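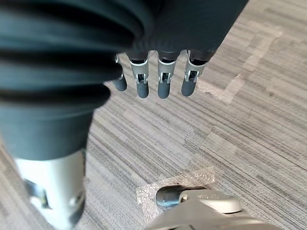
Protokoll der Besprechung Wartung Zelle 7, Greifereinheit
24. Juli 2018, Standort Clandcombe
Protokoll: Chia-hao Su
Teilnehmer: Instandhaltung, Steuerungstechnik, Fa. Groloner (telefonisch)

TOP 1 Protokoll der letzten Sitzung
Ohne Änderungen angenommen. Offener Punkt Ersatzteilliste wird unter TOP 4 behandelt.

TOP 2 Schutzhülle
Die Hülle über Arm und Handgelenk wirft bei nach unten gerichteter Hand starke Falten. In der Wartungsposition liegt der Faltenbalg an der Fingerwurzel an. Groloner gibt an, dass die Hülle um eine Falte zu weit vorn geklemmt sein kann. Festlegung: Klemmring lösen, Hülle zurücksetzen, Ring mit Markierung versehen. Danach Freigängigkeit über den gesamten Drehbereich der Handachse prüfen, Geschwindigkeit auf 7 % begrenzt.
Die Hülle wird künftig alle 700 Betriebsstunden auf Risse in den Faltentälern kontrolliert. Talkum wird nicht mehr verwendet.

TOP 3 Referenzfahrt
Fehler 33 (Referenzlage nicht erreicht) trat im Juli mehrfach nach dem Einschalten auf. Die Steuerungstechnik vermutet Reibung durch die Hülle, ein Geberfehler ist nicht ausgeschlossen. Vorgehen: Referenzfahrt zuerst mit abgenommener Hülle, dann mit montierter Hülle, Motorstrom beide Male aufzeichnen. Bei gleichem Verlauf wird der Geber getauscht.

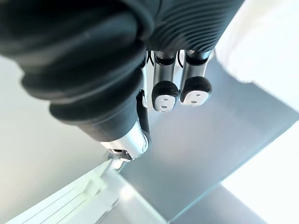 Greifer / Finger und Leitungen

TOP 4 Fingerspitzen und Kabelführung
Die weißen Einsätze in den Fingerspitzen sind auf festen Sitz zu prüfen, die Bohrungen trocken zu reinigen - keine Druckluft. Leitungsschlaufen zwischen den Fingern dürfen beim Schließen nicht eingeklemmt werden; Überlänge wird unter die Hülle zurückgeführt. Ein Satz Einsätze (Sabatier, Pos. 23 der Ersatzteilliste) wird nachbestellt.

TOP 5 Verschiedenes
Die Parametersicherung aus Vakar ist vor jedem Eingriff neu anzulegen. Der Ablageort bleibt unverändert.

Aufgaben
Hülle zurücksetzen: Instandhaltung
Stromverläufe auswerten: Steuerungstechnik
Bestellung Pos. 23: Su
Anzugsmoment Klemmring schriftlich mitteilen: Groloner

Nächste Besprechung nach Vorliegen der Stromverläufe.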